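4.2 Packing work and the people who do it

The packing room at Stostivgate makes up insulated lunch bags for shift workers at nearby sites, 80 bags on an ordinary morning. Before the cell came in, every bag was opened, filled and zipped by hand, and the fillers we met on our first visit in November talked mostly about their thumbs. Zips are stiff when the bags are new. A full bag pushes back, and the fabric has to be held taut with one hand while the other pulls.

The two-arm cell was set up by Oranix to a layout drawn by Gearóid Tierney. It works at a plain white table at the same height as the benches used by the fillers, a detail the staff asked for and were pleased to get. One arm can steady a soft bag while the other works on it, and this is where we found the cell most exciting to watch: a padded pouch has no fixed shape, and every bag gives way a little differently (Figure 2 shows the filling station).
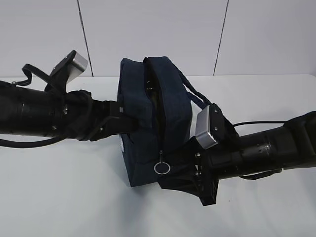
Does a cell like this leave the fillers with less to do?
The amount of work stayed much the same over our study period, but its content moved towards checking produce, setting out bags and deciding what to do when a grip fails.

Setting out has become a proper skill. Fillers learned within days which way a bag should face and how far its flap should be folded back, and they began teaching each other without being asked. Hamisi Mollel, who had packed by hand for 7 years, kept a notebook of awkward items. Lemons roll. Cucumbers vary in thickness along their length, and he found that where the fingers close matters more than how hard. Two of his notes went straight into the settings used by the Astden control software, and he was named in the change log for both. We think this is a wonderful thing and would like to see it done everywhere.

Breaks changed too. Under hand packing, the room stopped together. With the cell running, one person had to stay within reach of the stop button, and for the first weeks this fell to whoever was newest. After complaints, a rota was drawn up on the wall by the Laizer line, and the duty now passes round. Several fillers said they liked the quiet half hour. Others missed the company, and one asked to go back to hand packing on the second bench, which was agreed.
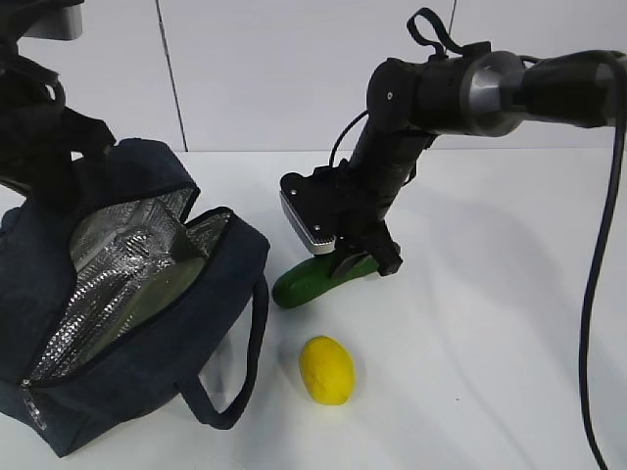 Figure 2. Gripper holding a cucumber beside an open, foil-lined lunch bag, with a lemon on the table.

Produce handling drew the most comment in our interviews. Fillers judge fruit by feel as they pick it up, and they worried that bruised items would go into bags unnoticed. The room answered this by moving the check upstream: a filler now handles each item before it reaches the cell's table. Over the 1000 bags in our sample, those doing the check described it as slower than they expected and far more satisfying, and they spoke of it with real pride – "my fruit" was a phrase we heard often. Pay grades had not been revised to reflect the new duties when our visits ended, and we return to this in Section 5.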